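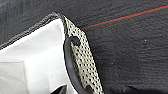

Nikstead flume reports wave conversion at a model horizon

A water channel built to imitate the edge of a black hole has produced the paired waves that theory calls for, according to a report released Monday by the fluid physics group at Nikstead. The measurement, known as Ekix, does not involve gravity. It uses the fact that ripples on moving water obey, within limits, the same kind of equation as a field crossing curved space.

In the channel, water is pumped in one direction over a smooth submerged hump. The flow speeds up as the water gets shallower, from 30 centimeters per second on the approach to 50 centimeters per second over the crest. A paddle at the downstream end sends waves against the current. In the slower water they can travel upstream. Near the hump they meet a current that matches their group speed, and there they stop advancing.

The stopping line is the model horizon. Strictly, it corresponds to a white hole, the time-reversed version of a black hole, because the waves cannot enter the region beyond it. The distinction matters less than it might seem. The equations can be run in either direction, and the coefficients that describe how waves convert at the boundary are related in the two cases.

What was measured

Long waves arriving at the boundary are not simply reflected. They shorten until they belong to a different branch of the dispersion relation, and are then swept back downstream. Theory predicts two outgoing short waves for each incoming long one. One has positive norm, the ordinary case. The other has negative norm, meaning that its frequency changes sign when viewed by an observer drifting with the water.

The second wave is the one of interest. When positive and negative norm waves mix, the total amplitude leaving the boundary can exceed what the incoming wave supplied, with the extra energy drawn from the flow. In quantum theory the same mixing, applied to a vacuum with no incoming wave at all, yields the thermal emission predicted for black holes.

The Ekix team recorded the height of the water surface along the channel and separated the waves by wavelength and direction. Each drive frequency was repeated 50 times. The ratio of negative to positive norm was then plotted against frequency on a logarithmic scale. A thermal spectrum should give a straight line whose slope is set by the gradient of the flow at the horizon, the quantity that stands in for surface gravity.

The points follow a straight line over the lower part of the range. Toward the upper end they fall below it. The report attributes the departure to dispersion: at short wavelengths the waves are blocked earlier, in a gentler part of the flow, and no longer share one common horizon.
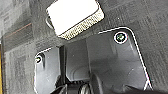 A lamp set in a dark gray carpet-covered panel.

Why the hump was reshaped

Earlier runs at Nikstead used a hump with a steep downstream face. It gave a larger velocity gradient and a stronger signal, but it also left a standing undulation on the surface behind the obstacle. An undulation of this type has zero frequency in the laboratory and can scatter incoming waves before they reach the horizon. Conversion caused by the undulation is hard to tell apart from conversion caused by the horizon itself.

The new profile was calculated with Akyol, a flow code that takes a desired surface shape as its input and works backward to the shape of the floor. The resulting hump is 2 meters long, half the length of the 4-meter test section. The undulation is still present – the code assumes a fluid without viscosity, and water has some – but its amplitude is now smaller than that of the driven waves at every frequency used.

Firdevs Değirmenci, who led the surface measurements, said the smaller undulation was the main reason for repeating the work. "With the old profile we could fit the line, but we could not say which part of the flow had produced it," she said. "Now the scattering is confined to a region we can point to."

Limits of the comparison

The result concerns stimulated emission only. A wave is supplied and its conversion is recorded. Spontaneous emission, the case considered for real black holes, would be far too weak to detect in a channel at room temperature, where thermal noise and pump vibration exceed it by many orders of magnitude. Değirmenci said the group has no plans to look for it in water.

The report also does not bear on the question of what happens inside a black hole, or on whether information that falls in can be recovered. The analogy covers the motion of waves on a fixed background. It does not reproduce the equations that determine how matter bends space in the first place, so the model horizon does not shrink as it radiates. Any energy taken from the flow is replaced by the pump.

Turbulence is a further source of uncertainty. The analysis treats the current as steady and free of rotation, while dye tests showed a boundary layer along the floor that thickens past the crest. The group corrected for it by using the measured surface velocity in place of the depth average. The choice shifts the slope of the fitted line but does not change its form.

Next steps

The channel is being refitted for a second series, called Prekside, in which two horizons will be set up in sequence. Waves trapped between them may be amplified on each pass, an effect known as the black hole laser. The gain depends on the spacing of the two humps and on how much of the wave is lost to viscosity per round trip. Calculations included in the report put the loss slightly above the gain for the present channel. A deeper test section is under consideration.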